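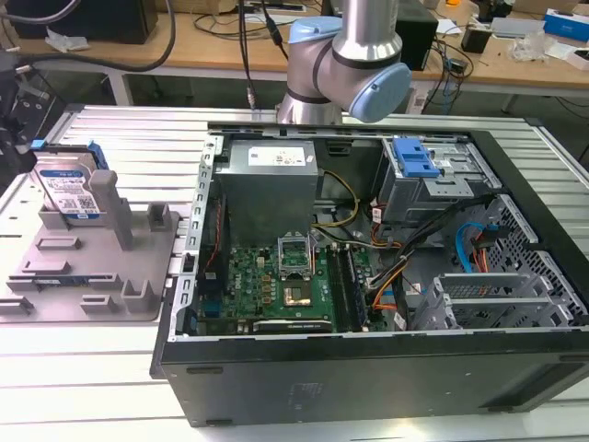 Dell tower on its side, panel off, CPU socket open with the bracket up.

We use cookies to remember your login and page settings. Accept / Manage

Workshop notebook — May
Posted by Adwoa Agyeman, 9:40 am

Picked up the Dell from the Prakedham lot where Apolinar left off. Inventory tag 2328. His note says "no video, fan spins, try the socket," so that's where I started.

Before touching anything, wrote down where the cables run. Yellow and black from the supply go down across the middle and off to the right. Another set with white connectors comes in diagonally from the upper right over the board. Red cable along the left edge of the board. Blue SATA and the red-orange one on the right by the perforated panel. I want it to go back the same way, the last one we did out of this lot had a cable resting on the fan and it ticked for a week before anyone opened it up again.

Socket: looked at the contacts under the magnifier, going row by row with the light low from one side. One near the corner might be leaning. Could also be lint. Blew it out with the bulb and looked again, still can't say. Did not try to bend anything. Apolinar has a steadier hand and the good tweezers.

CPU is in the small parts box with the lid taped, labeled 2328. Old paste was dry and came off in flakes. Took 2 wipes to get it clean. Cooler is in the same bin, not cleaned yet.

Memory: plan is one stick at a time, slot nearest the socket first, then move outward. Use the known good stick from the Dronirum machine. Don't use the loose ones in the drawer, half of them are unmarked and I don't trust the others.

Drive cage: the blue latch is fine, no need to pull the whole cage for this. Leave it. If somebody does want the drive out, lift the latch before pulling. Jireš forced one last month and we had to glue it.

Power supply: put it on the tester before the board came into it. 12 V side read normal, 5 V side normal, 3.3 a little low but within what the tester calls OK. Left it connected to the tester for over 100 minutes with no change, so I'm not going to chase the supply for now.

Card retention bracket by the slots is stiff. It moves if you push the ribbed end in first. No card going back in until we have video from the onboard port.

Still to do
- second opinion on the leaning contact (Apolinar)
- clean cooler, new paste
- coin cell, measure or just replace
- first boot with board, CPU, one stick, nothing else plugged in
- if no video after 3 tries, tag it for parts and move the supply to the Ballstead build

11:15 — Apolinar came by and looked. He thinks it's lint too but wants the better magnifier on it after lunch. Leaving the bracket up until then. Please don't set anything down on the board.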